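Flivero Toy Tidy System
Set-up and Use Guide
Section 4: Baskets, Labels and the Ten-Second Tidy

Welcome to the fun part! By now the shelf unit from Section 3 should be standing level and fixed to the wall, and you're ready to give everything in the playroom a home. This section covers the open baskets, which is where balls, blocks, stuffed animals and all the other small wanderers end up.

4.1 Before you start

You will need:
- the Flivero baskets from carton 2
- the sheet of picture labels
- a soft cloth and some mild dish soap
- a clear table or a stretch of floor to sort on

Wipe each basket inside and out and let it air dry. Peel off any stickers left over from the store. If a bit of glue stays behind, a drop of cooking oil on the cloth will lift it, then wash again with soap.

CAUTION: Run a fingertip along the rims and handle openings. If you find a sharp or cracked spot, set that basket aside and don't let children use it.

4.2 Sorting the toys

1. Bring all the loose toys to one place. Yes, all of them, including whatever is under the couch.
2. Make piles by kind: balls together, blocks together, cars together. Kids are great at this step and usually have strong opinions about what goes where (let them win a few!).
3. Pull out anything broken or missing a piece.
4. Check for small parts. Anything that could be a choking hazard for a child under 3 goes in the lidded Erkerholm box on the top shelf, never in an open basket.
5. Pick one basket for each pile. If a pile fills the basket past the handle openings, split it in two.

NOTE: Balls do best in a basket of their own. Mixed in with blocks they ride up to the top and roll off every time someone digs around.

4.3 Attaching the labels

1. Choose the picture that matches the pile.
2. Dry the label area one more time.
3. Press the label on from the middle outward, below the handle opening and clear of the holes in the side wall.
4. Leave it overnight before washing the basket again.

Eduardo Umali, who drew the label pictures, also left four blanks at the bottom of the sheet so children can draw their own. Use them! A wobbly hand-drawn dinosaur gets more toys put away than any picture of ours.

4.4 Setting up on a table

The Ten-Second Tidy is our favorite way to get the habit going. Start with a single ball and a single basket at table height, and add more toys once it feels easy.

1. Clear the table and wipe it down. Crumbs and hairs cling to soft toys.
2. Set the basket flat on one side, well back from the front edge, with one handle opening facing you.
3. Put a ball beside the basket, with a little space in between.
4. Steady the ball from above so it stays put until you say go.
5. Count down from ten together and drop it in.

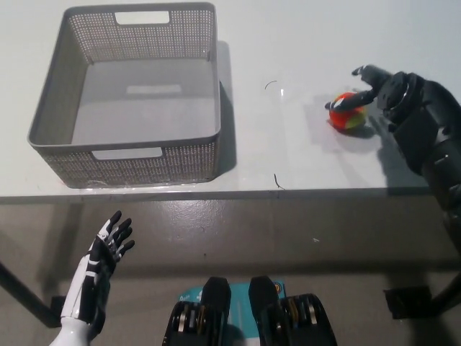
Fig. 4-1. Basket on the left, ball to the right of it.

If the ball keeps rolling away, the table probably isn't level. Try turning the basket so a long side faces the ball, or move the whole game down to a rug.

CAUTION: Pick up any ball that lands on the floor right away. A small ball on a hard floor is very easy to slip on.

4.5 Back to the shelf

1. Hold the basket by both handle openings.
2. Slide it onto the shelf until it touches the back panel.
3. Keep the heaviest baskets on the bottom shelf.

Load no more than 19 lb on any one shelf. Don't stack full baskets on top of each other, and don't let children climb the unit to reach a higher one.

4.6 Care

Wash baskets by hand in warm water. Keep them away from heaters and out of the dishwasher. Shake out dust and sand outdoors, and use an old toothbrush on the holes in the sides (oddly satisfying!).

Replacement labels and extra baskets can be ordered with the card in carton 1. Write the shelf unit size on the card; the narrow unit is the Flivero 800. Marilou Lagman and Mylene Tiongson look after parts orders and are happy to help if you can't tell which size you have.

Section 5 covers the book rack and the hanging pockets.

Guide revised 2021-09-14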